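Buckwheat Honey Rye Bread

17 Mar 2021

The buckwheat honey came from Brunness, where there's a small grocery attached to the feed store. They carry Belora flour in the big bags, and that's what I drove over for in January. The honey was on the shelf by the register. It's very dark and smells a little like a barn, and I mean that as a compliment. My husband tried it on toast once and went back to jam.

I've used it in a marinade and in a pan of cornbread. The cornbread was too strong. Rye is a better match because rye already has plenty of flavor and the honey doesn't take over.

This is a one-bowl dough with a short knead. I started from a recipe on the back of the Belora bag and cut the sugar, then swapped the molasses for honey. The original also called for caraway seeds. I leave them out, but a tablespoon would be fine if you like them.

What goes in

473 grams bread flour
157 grams dark rye flour
2 teaspoons instant yeast
2 teaspoons salt
3 tablespoons buckwheat honey
2 tablespoons soft butter
1 3/4 cups warm water

Mixing

Stir the honey into the warm water until it dissolves. Put everything else in a large bowl, pour in the water and mix with a wooden spoon until there are no dry patches. The dough will be sticky. Rye always is, and adding a lot more flour gives you a brick.

Let it sit for 5 minutes, then knead it on a lightly oiled counter until it smooths out some. It won't get as stretchy as white dough. Back in the bowl, cover it and leave it until it has puffed up to nearly double. In my kitchen that took an hour and a half - we keep the heat low.

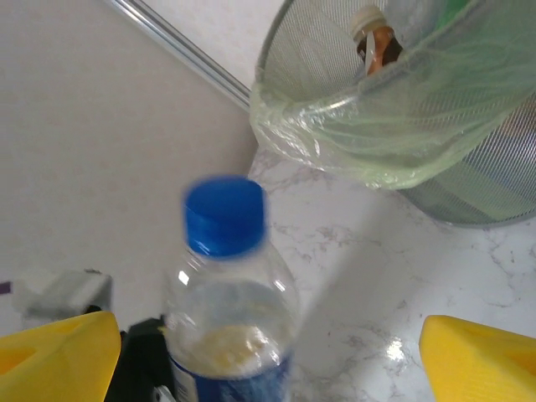
Shaping and baking

Oil a 9 by 5 inch loaf pan. Pat the dough into a rectangle, roll it up snugly and set it in the pan with the seam down. Cover and let it rise again until it's just over the rim.

Bake at 375 degrees. After 30 minutes, lay a piece of foil over the top, as the honey makes the crust brown fast. Give it another 10 to 15 minutes. I pull mine when a thermometer in the middle reads 195.

Cool it all the way before slicing. I cut my first one warm and the middle was gummy for the first four or five slices.

A few notes

The loaf keeps for four days in a paper bag inside a plastic one. It freezes well if you slice it first.

I've made it with the clover honey from Vlachopoulos, the deli in Distport, and it was a nice plain rye loaf, lighter in color and a bit sweeter. Good for ham sandwiches. With the buckwheat honey I like it better toasted, with salted butter or cream cheese.

There's still half a jar left. I may try it in baked beans next.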